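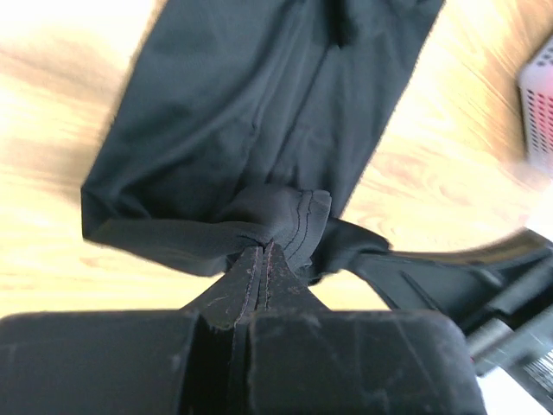
Jarnham clothing repair table moves to a bigger room

Feb 9, 2020

The free clothing repair table in Jarnham will move this month from the library hallway to the community room on Tierney Street. The first session in the new place had 23 visitors, and 11 of them came with trousers or sleeves which needed a new hem.

"Dark clothes are the most difficult for us," said Sze-wing Tu, who started the table four years ago. "Black thread on black cloth, in the evening, it is hard for the eyes. We asked for better lamps and now we have them."

Visitors are asked to bring clothes clean and folded, with the damaged part on the outside. Hems, small holes and loose buttons are repaired the same evening. Zippers and linings must stay until the next session. Coats are not accepted in February.

Tsung-han Liu will also teach a short class about folding and hemming. It has 4 places, and names can be left at the Bato fabric store. The store gave 51 spools of thread to the table in the winter.

Sessions start at 6 p.m. and the entrance is from the parking lot.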